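Lesham Suture Terms: README

Welcome, and thank you for stopping by! Lesham is a small word list for people who translate patient leaflets about stitches, wound care and going home after an operation. It grew out of a shared spreadsheet at Ondent, where we kept finding that one leaflet said "stitches," the next said "sutures," and a third said both in the same paragraph (which is a worry if you're reading it on a sore stomach at two in the morning).

What you get

The main file, terms.csv, holds 1,172 entries in 5 languages. Each row has the term a surgeon would use, the everyday word we suggest, a short definition and a sample sentence. A second file, phrases.csv, has 112 full sentences that come up again and again, such as "Keep the dressing dry" and "Call us if the skin feels hot." Please read the notes column before you borrow anything from it, as a few of those sentences change quite a bit depending on who is being spoken to.

Entries are sorted into 11 topics, from anesthesia through to scar care. The instruments topic is the newest and, I'll admit, my favorite.

Instruments at work over tissue:
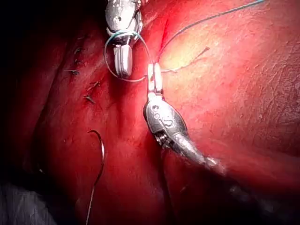
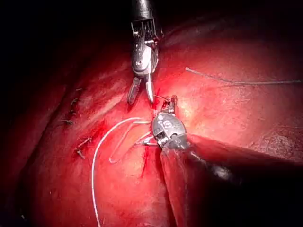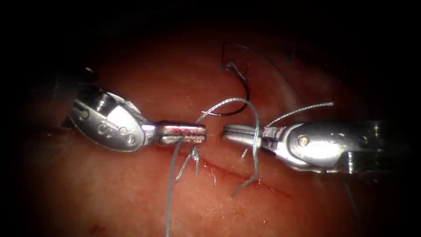
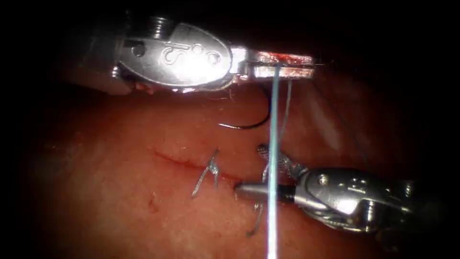

How we chose the words

We started with leaflets from the Chaimongkol collection and pulled out every term that a friend or neighbor might stumble over. Then we argued, kindly, over what to put in its place. "Incision" became "cut" in most rows, though we kept the longer word wherever a reader is likely to meet it on a consent form. "Grasper" took us most of October.

Known gaps

Dental terms are thin, and the children's wording still needs a proper read-through. The Bavudov edition uses older spellings in places, so check the version column if you are mixing files.

Using and sharing

You're welcome to copy, change and print any of it, as long as you mention Lesham somewhere. Corrections are a pleasure to receive, even tiny ones. Please give the row number and the word you'd rather see, and put the language code in the subject line.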